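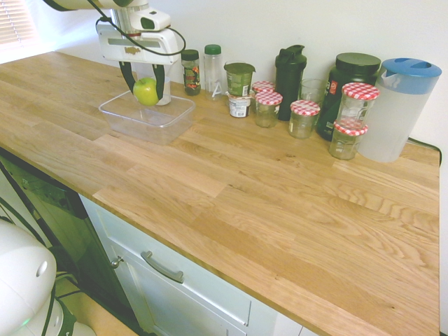 Do I have to believe that storage boxes keep fruit fresh?
We would prefer it if you didn't. Silter is looking for 16 households in and near Trernham to test clear plastic food boxes at home through September, and people who already swear by them are not much use to us.

The makers' claims are familiar. Apples stay crisp, berries last, the fridge looks tidy and you waste less. Maybe. We have read plenty of leaflets saying so and very little that would persuade a person who keeps apples in a bowl and jam in the jar it came in. Kadir Erdem, who runs the trial, is one of those people.

What you would do
Keep half your fruit in our boxes and half wherever you keep it now. Fill in a short sheet each evening, which takes 15 minutes at first and less once you know it. Write down what you ate, what you threw out and where it had been kept. If the boxes annoy you, write that down too.

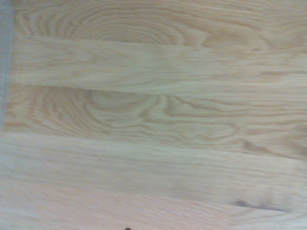

Wooden worktop, close up.

Who can apply
Anyone over 20 who buys fresh fruit most weeks and has a bit of free worktop. A large kitchen is no advantage – nor is a smart one. We can't take anyone who works for a firm that sells kitchenware, or who posts about it for money.

What you get
£100 once all your sheets are in, whatever they say. You can keep the boxes or hand them back. There is no bonus for kind words, and no maker sees your sheets before we publish.

How to apply
Write to Kadir Erdem at Silter, Pitovby House, Trernham, and tell us in a few lines how you store fruit now and one kitchen product that let you down. Please don't send a CV.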